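Review: Flammont Bench Practice Kit for Two-Arm Cells

Reviewed by Jolán Orbán, 2025-10-28

Flammont sells this kit to small labs that want written rules for a two-arm bench but have no safety engineer. For 483 dollars you get a 70-page binder, a set of laminated checklists, rail labels and a pack of cable ties with a routing guide. We have used it since February on our garment handling cell.

The binder is split into 6 chapters. The one on shared reach is the best. It asks you to decide which arm may enter the middle of the table and when, and to write that down before anyone runs a program. Armindo Caldeira and I did ours in an afternoon and found two old routines that broke our own rule.

The cable chapter is also good. It wants slack at every wrist checked through the full range of motion, with the power off, at the start of each shift. This takes a few minutes. The cloth chapter is thin. It covers flat towels well enough, but says little on mixed piles, where a sleeve can end up under the other arm. We wrote our own page for that - stop both arms before reaching in, no exceptions.

The labels are weak. Two came off the rail in the first month and Flammont was slow to send more. The binder also refers to standards by title only, with no clause numbers, so Mal-soon Do had to look those up for our audit.

I would buy it again for the checklists. If you already have a full risk assessment, skip it.

Rating: four out of five 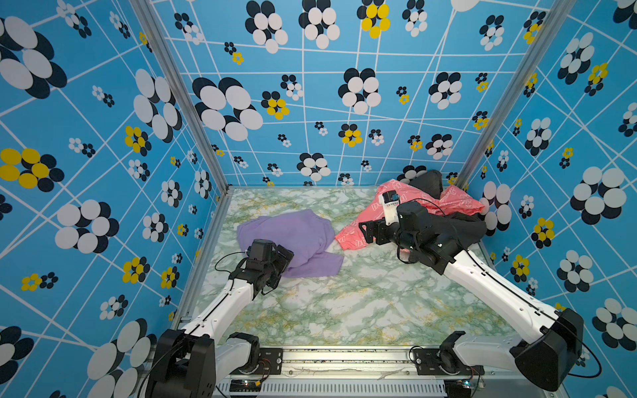 Both arms at work on the garment cell, with purple, pink and black clothing on the table.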